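Public Life > Religion and Civic Affairs > Threads

Search this site Enter keywords Go

Werkside Interfaith Council
Thread, 17 posts. Posted by Vasco Vilela for the Council.

1/ The Werkside Interfaith Council wishes to set out its position on the proposed Sunday trading and public assembly ordinance, which the city will take up again in October. We have received many questions from member congregations and will answer the most frequent of them in this thread.

2/ The ordinance has two parts. The first would end the morning restriction on retail opening in the Chu district. The second would require a permit for any outdoor gathering of more than 2,000 people, including religious processions.

3/ The Council takes no position on the first part. Our member congregations keep different days of rest, and several keep none. Shop hours in Chu are a question on which believers disagree among themselves, and the Council was not founded to settle it.

4/ On the second part we are opposed as the text now stands. Our objection concerns the notice period and the fee. We have no quarrel with the principle that a city should know when large crowds will be in its streets.
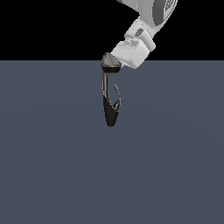 5/ The draft asks for 6 weeks' notice. Many observances can be scheduled that far ahead. Funerals cannot. When a senior member of the clergy dies, the procession in some traditions must take place before the next sunset, and attendance may be very large.

6/ City staff have told us that funerals would be treated "with discretion." We are grateful for the assurance. Discretion that is not written into an ordinance can be withdrawn by the next office holder, and we have asked for a plain exemption in the text itself.

7/ The fee is set by the length of the route. This falls hardest on the congregations in Drenitora, whose customary route runs from the river chapel to the old cemetery and cannot be made shorter without leaving out one or the other.

8/ Several people have asked whether the Council organized the rally outside City Hall last month. It did not. Members of three congregations attended in their own names. The Council neither called the gathering nor discouraged anyone from taking part.

9/ We are aware that some speakers at that rally described the ordinance as an attack on the faithful. That is not the Council's language. We have met twice with the bill's sponsors and found them courteous and willing to listen.

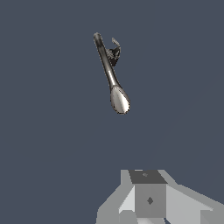
10/ We have also been asked about the Filtau congregations, which left the Council in the spring. They support the ordinance in full. Their elders have argued that processions have grown too large for the streets and that a permit would protect older worshippers and children.

11/ We respect that view and have circulated their letter to every member congregation. Readers who have heard that the Council withheld it should ask their own clergy for a copy. It was sent with the minutes of the same meeting at which it was read aloud.

12/ The Council has submitted 3 amendments. The first exempts funerals and burials. The second reduces the notice period to 2 weeks for any procession that follows a route used in the previous year. The third replaces the route fee with a flat charge.

13/ A correction to our earlier thread: we wrote that the permit office could refuse an application without giving a reason. The current draft requires a written reason and allows an appeal. The earlier wording was based on a version that has been replaced. We regret the error.

14/ The appeal would be heard by the same department that issued the refusal. We have asked that it go to the city hearing officer instead. The sponsors have agreed to consider this, and we will report their answer to members when it arrives.

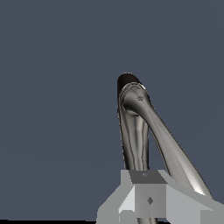 Chrome kitchen faucet, computer rendering.

15/ Residents who wish to speak at the October hearing must register with the city clerk before noon on the day. Speakers may use any language. Those who need an interpreter should say so when they register. The Council cannot register speakers on their behalf.

16/ Clergy who intend to address the ordinance from the pulpit are reminded that they speak for their own congregations. Statements in the name of the Council are issued through this account and by letter only. We ask in particular that the Council's name be left off printed flyers, whichever side they take.

17/ Congregations that have not yet returned their comments on the amendments may still do so in writing. Comments received after the hearing will be kept with the record but cannot be included in our submission. Replies to this thread are read by the office and are not treated as formal comments.

Vasco Vilela
Secretary, Werkside Interfaith Council

Print this page | E-mail this thread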